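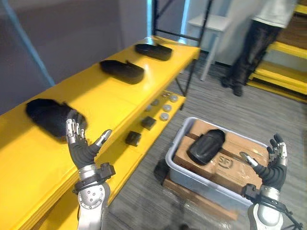

Two robot hands with jointed fingers, a yellow shelving unit and a grey bin.

Small wagon fans, the new Hernura is finally on sale!

We've been looking forward to the Trevness wagon since April, and the spec sheet is a good one. The base car gets a 2-liter gas engine, front-wheel drive and a six-speed manual, and yes, you can have that same manual on every trim — even the top one, with the heated seats and the panoramic roof. When did you last see that?

Fold the rear seats and you get a flat load floor 730 mm off the ground, low enough for an older dog to manage with a bit of help. The automatic adds $800 and comes with paddle shifters. We'd skip it, but if your commute is mostly stop and go you'll probably be glad of it.

The Mandov package is the one to read up on before you order. It brings bigger brakes, firmer springs and 18-inch wheels (lovely in dark green!), but it also deletes the spare tire, and the tow hitch can't be added later.

Test drives are open now at Chatzigeorgiou Motors. Bring your license, and ask for the back road loop — it has all the good corners.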